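From: Lorna Bautista
To: gruscombe-sewing list
Date: 7 September 2020
Subject: Re: [gruscombe-sewing] shirt yardage, shrinkage, and is Dumlao still cutting to order

Venkatesh, sorry, meant to answer this days ago and it got buried. Typing fast before I have to go pick up the kids so forgive whatever comes out.

Venkatesh Sundaram wrote:
> Hi all. Second shirt attempt. First one fit fine until I washed it
> and now the sleeves stop well above my wrists. I did NOT prewash, I
> know, I know. Cotton chambray from Dumlao, the medium weight.
> Questions:
> How much do people add for shrinkage?
> Do you prewash by hand or in the machine?
> Also does anyone have the Bakside pattern 1049 with the collar stand
> piece intact, mine came from a thrift store and that piece is gone.
> And is Dumlao still cutting to order, their phone just rings.
> Thanks, V.

OK in order, more or less.

Shrinkage. Depends on the cloth, annoying answer. Dumlao chambray I've used twice and both times the lengthwise grain went a lot more than the crosswise. Which matches your sleeves. Don't trust the number on the bolt. Cut yourself a square, 50 cm each side, zigzag the edges, wash and dry it exactly the way you'll wash the shirt, measure again. Takes one evening. Then you know for your machine and your dryer and not somebody elses.
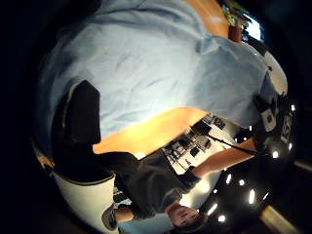
If you don't want to bother with a test square just buy an extra half yard and wash the whole length first. It's what I do now. I used to be careful about it, now I'm lazy and have a drawer full of leftovers. Pocket linings, mostly.

Machine or hand: machine. Whatever the shirt is going to get later. People baby the fabric in the prewash, cool water, flat dry, then throw the finished shirt in hot with the towels. Wash it hot, tumble it hot, twice if it's a heavy one. Clip the corners of the yardage at a slant before it goes in, the edges ravel less and you don't get that horrible rope of threads around everything. Iron while it's still a little damp. Chambray gets hard creases on the fold line if you let it sit in the dryer and I have never once gotten one of those all the way out.

Pattern. I do have 1049! Bought new, years ago, all the pieces. Collar stand is piece 7 I think, will check tonight. But be warned the Bakside stand runs tall. I took a bit off the top edge on mine and then had to take the same off the collar so they'd meet, and the second time I forgot that and ended up with a little pleat at center back, which I wore for a year anyway. I'll trace it onto Swedish paper and mail it, just send me your address off list. What size are you cutting? It's multisize and the lines are a mess around the neck edge so I'd rather trace only yours.

Also since your sleeves came up short, check the placket placement when you lengthen. Add the length at the lengthen/shorten line and NOT at the wrist. If you add at the wrist the placket ends up halfway down into the cuff and the sleeve gets too narrow for the cuff pleats. Ask me how I know. Same for the body, there's a line just below the waist, split it and spread it there, front and back the same amount, then true up the side seam.
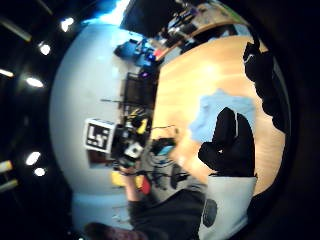 Can the first shirt be saved? Maybe. Cut it down to short sleeves. Try it on, mark a couple inches above the elbow, add a good deep hem allowance, go. Chambray looks nice with a wide turned up hem on a short sleeve. You could use what comes off for a collar facing. If it also shrunk in the chest then no, I'd give it to a smaller person.

Dumlao. Yes still cutting to order but email only right now, the phone goes to the old front counter and the counter's closed. They took roughly two weeks with my last order. Minimum is 2 yards on anything off the bolt, remnants are whatever they are. When you email put the bolt number in the subject line or it sits. The light blue chambray is 428 if you want to match what you had, but ask them to confirm it's the same dye lot, mine came in a shade grayer than the piece before it. Didn't matter for a whole shirt. Would have mattered a lot for a new pair of sleeves on an old one, in case you were thinking of that.

Thread: I know you didn't ask. Trustberg all purpose is fine for this. The cheap cotton they sell in the multi packs is not, it fuzzes up and snaps on the topstitching. Size 80 needle, a new one, and stitch length a hair longer for topstitching than for seams.

For everybody else, still looking for a buttonhole foot for an older low shank machine, the kind with the slider. Will swap for interfacing, I have a whole bolt of the midweight and it's taking up half the closet. And whoever borrowed the long curved ruler in December, I would like it back please.

V, send size + address and I'll get the tracing out this week.

Lorna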